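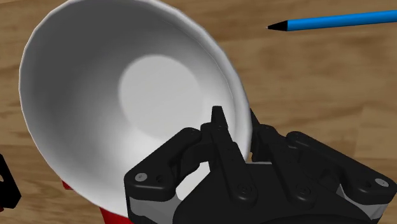 Figure 3. Wrist view in the simulated kitchen, with the rim of the bowl between the fingers.

4. What remote control leaves out

The case for collecting demonstrations by remote control in simulation is usually made on cost. A person with a headset or a 3D mouse can work through many tasks in a day, nothing breaks, and a bad attempt is erased by pressing a key. We accept all of this. Our doubt concerns what the recordings contain once they are made, and whether a policy trained on them has learned the task or the habits of the person at the controls.

We recorded 590 demonstrations with the Pinano teleoperation interface, of which 305 were kept under the success rule used in earlier work (Dinu, 2018). That rule checks the final pose of the object and nothing else. An operator who drags a bowl sideways by its rim until it lands in the right place is credited with the same success as one who lifts it cleanly. We began with the view that this was a small matter. After watching the kept recordings at full speed we no longer think so.
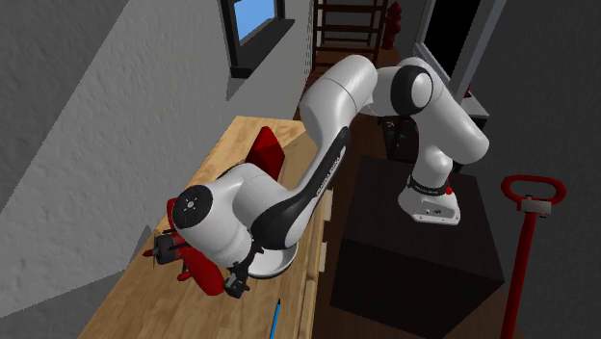 Tool handling shows the problem more sharply. A drill has a handle made for a human hand, and operators tended to steer toward it out of habit, even when a parallel gripper would have been better served by some other part of the body. Contact in the simulator is forgiving enough that many of these grasps held. Whether they would hold on hardware is a separate question, and one that a success rate measured in the same simulator cannot answer. Hanrahan's reply, that randomizing friction during training takes care of this, may be right for boxes. We have not seen it shown for objects with an uneven shape and most of their mass at one end.

There is also the matter of pauses. All four of our operators stopped before contact, sometimes for several seconds, while they judged depth from a flat screen. The policy copies the pause without the reason for it.
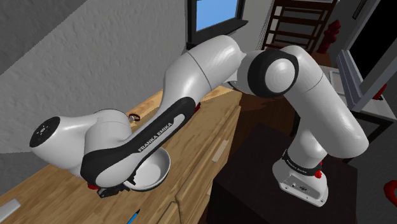
Trimming idle steps is the common fix, and the Tikemach scripts do it by default. We trained with and without trimming and found the trimmed policies faster and more likely to close the fingers early – an outcome that should worry anyone who reports only completion time.

Guiding the arm by hand avoids some of these faults and brings its own. The operator feels contact directly, but the forces they apply are mixed into the joint torque readings and are hard to separate afterward. We therefore make no claim that either method is better in general. Our claim is narrower: counts of successful demonstrations, reported alone, say little about their quality.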